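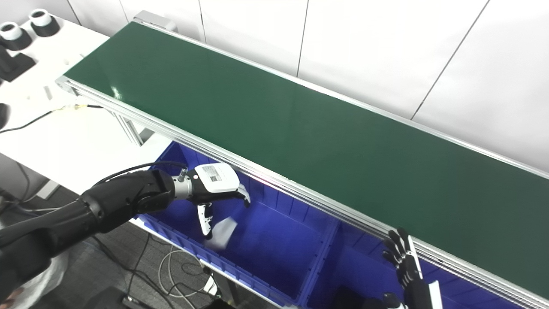
1 min read

Progress report to the Rathjen fund, 2018-01-17
Curkthorpe sorting bench

The conveyor is now in place beside the white table and the layout is settled. It has a green belt between aluminium rails, with two blue bins side by side along the near edge. We had planned on one bin, but parts going back to Drurkville have to be kept apart from those going on to Ratus.

Spending to date is 2559 of the 3000 granted. The rest is set aside for spare belt fixings and labels. 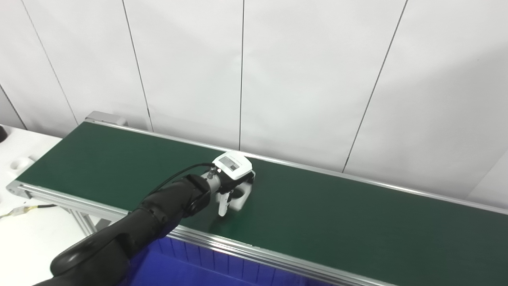
We have put 64 parts through the bench so far, against a target of 83 for this stage. The shortfall comes from a late delivery – the remaining parts are due in February.

The white blocks with the round hole are the main item for now. They are small enough to lie flat on the belt, and the bins take them without any change.

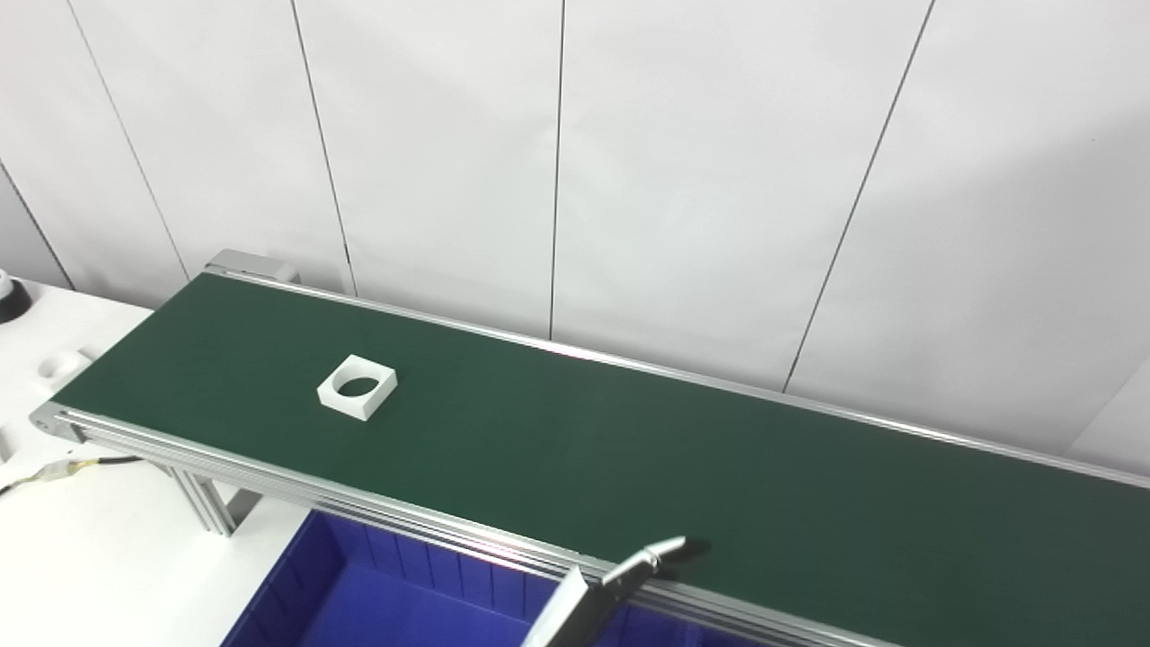 Still to do: agree which bin is which and label both, tidy the cables, and write up the bench instructions. We are not asking for more money at this stage.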